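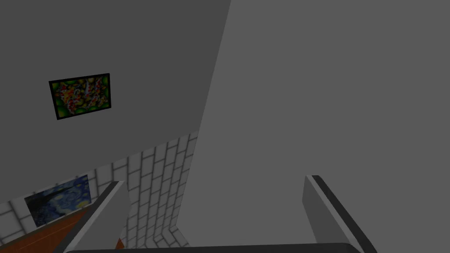
August 3, 2018

Slept badly and got up before the alarm. Made coffee and read the last chapter of the library book, which is due back on Monday. I didn't like the ending much. The brother comes home and everyone forgives him over one dinner.

Drove out to Malness in the morning to pick up the tomato cages from Kamol Nuchit. He wanted 40 dollars for the lot and I paid it. He gave me a bag of long beans too and told me to cook them the same day. His well is low again and he is only watering the beds closest to the house. Mine are doing all right except for the squash, which has mildew on the older leaves. I cut those off and put them in the trash.

Stopped for gas on the way back. The odometer says 893 miles since the last oil change, so that can wait until fall.

The water bill was in the mail. $156, more than I expected. I called the office in Platetmont and was on hold through most of lunch. The woman said the meter reading was 2714 and asked me to go out and check it against the dial. I did, and it matched, so the bill stands. I will look at the toilet tank this weekend. I have heard it filling at night.

Put the cages in after supper when it had cooled off. Two of the plants had flopped over so far that I broke a stem getting them upright. There were green tomatoes on it and I set them on the windowsill.

Fried the beans with garlic. They were good. Called my sister but she was on her way out, so we will talk on Sunday. Rain is possible overnight. Left the car windows up.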